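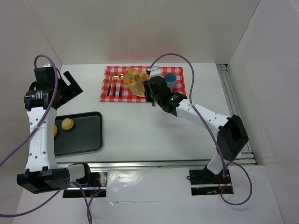
Support > Tableware > Tickets > 3612

Print this page | E-mail this page

Ticket 3612 — Sastemcombe place setting, checkered cloth
Opened 11 October 2023
Status: open

Problem: cloth wont lie flat after first wash. One corner curls, cup rocks if it's set near the edge. Red and white one, item 129.

Tried so far
- ironed on medium, no change
- ironed damp, face down — better for a day, then curled again
- turned it over, same corner

Knife, fork, spoon fine. Plate fine. Cookie tray fine, no complaint there.

Reply from Hurnen desk: hem thread probably shrank more than teh cloth. Soak 6 hours cold, pull square, dry flat. No dryer.

Update: soaked, drying now. If it curls again want a replacement, not another soak. Will add a note after.

© Hurnen Table Goods | Contact support | Back to top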